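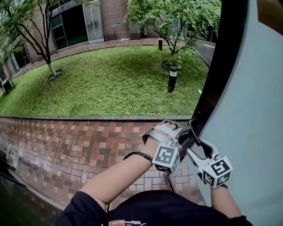 FOR RELEASE IN JUNE

Sarmiento Owners Ask Olham to Show Its Numbers on Walkway Replacement

Owners' group says red and brown pavers can be repaired, questions "end of life" finding

SARMIENTO — The Sarmiento Owners' Group today asked property manager Olham to put its plan to replace the brick walkway, stone curb and lawn lighting on hold until it releases the survey the plan is based on.

Olham told owners this spring that the walkway had reached the "end of its useful life" and would be replaced with poured concrete. The notice ran to 3 pages and contained no measurements. The charge to each household would be $288.

"We have been told the bricks are finished. We haven't been told which bricks," said Rukhsana Lodhi, spokesperson for the group. "If there is a survey, we'd like to read it. If somebody walked the path once and didn't care for it, we'd like to know that too."

The walkway is laid in rectangular pavers in mixed shades of red, brown and gray, and follows the curve of the lawn behind a gray stone curb. Olham's notice describes the surface as "prone to moisture." The group does not dispute that pavers get damp. It doubts that concrete will stay any drier in the same weather, and notes that single pavers can be lifted, the bed leveled and the same pavers put back.

Owner Ignacio Painemal, who laid patios for a living before he retired, checked the full length of the path and marked six spots where he believes the bed needs work. "That's a repair," Painemal said. "Maybe a week of it, if the weather holds. I could be wrong about one or two of them, and I'd be glad to have Olham come out and tell me so."

The group also questions the plan to remove the black bollard lights on the lawn and put in a taller product called the Grarnon, supplied by Mekow. Olham has said the new lights would be "brighter and more efficient." It has not said how bright, or compared with what. Owners with ground-floor bedrooms have asked where the light would fall and have had no answer.

"Brighter is easy," said Felicidad Umali, whose windows face the grass. "I can already find my front door."

The owners' group is asking Olham for three things before any contract is signed: the full survey, a written price for repairing the existing walkway, and one Grarnon light set up on the lawn for an evening so that owners can look at it from indoors.

Olham has promised a "detailed response in due course." The group welcomes the promise and has set no great store by it — the same words were used about the parking lot.

Contact: Consolacion Macaraeg, Sarmiento Owners' Group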